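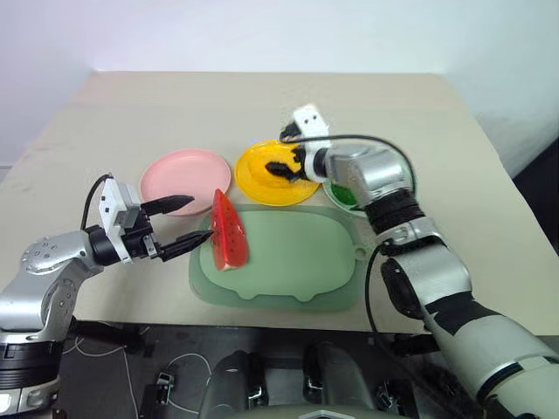

Part 2: Setting Up Your Roster and Game Schedule

Okay, you've got a login and your league has approved you. Now comes the part I like, which is getting your team into Ledgate so you can stop living out of a spreadsheet (I did that for two seasons and I don't miss it). Set aside an evening, put on a ballgame, and work through these in order.

1. Open the Teams tab and click New Team. Type the name exactly the way your league has it on file. Mine is Plullholm Softball, and the first time I left off the second word and ended up with a team that couldn't see its own schedule!

2. Pick your division. If you play slow pitch and fast pitch, make a separate team for each one. You can copy players across later, so you won't be typing everybody twice.

3. Add your players. Type them in one at a time or paste a list, one name per line, with the email after a comma. Like this:

Noura Sleiman, email
Wojciech Bednarek, email
Areti Panagiotou, email

Note: Hit Check List before you hit Save. It catches missing commas, and I always have at least one.

4. Give each player a main position and a backup. Please fill in the backup! The lineup builder leans on it when somebody cancels, and if it's blank you'll get a big red gap in left field an hour before the game.

5. Set your jersey numbers. Two players can't share one, so if you've got a fight over number 9 (we did, Wojciech won), settle it before you get to this screen.

6. Go to Schedule and choose Import. Your league's games should show up in a list. Check the boxes for yours, pick the home field, and click Add.

Caution: Importing a second time replaces everything, including practices you put in by hand. If the league moves a game, open that one game and change the time there. I lost all of October this way and had to rebuild it from old text messages.

7. Turn on reminders. I send one the night before and another at 4 p.m. on game day. You can send more, but people start ignoring them pretty fast.

8. Name an assistant. Under Roles, find the player and switch on Can Edit Lineup. Aliki Christodoulou is mine, and she can swap the batting order from the dugout while I'm off arguing about the rain rule.

Note: An assistant can't delete the team or see who has paid. Only the manager can.

9. Click Publish. Players get an email with a link, and they need to tap it once to accept. Until they do, their names stay gray on your roster and they can't mark themselves in or out.

If a name is still gray after a couple of days, use Resend next to it, then ask them to look in their spam folder. Fees and tournament sign-ups are in Part 3.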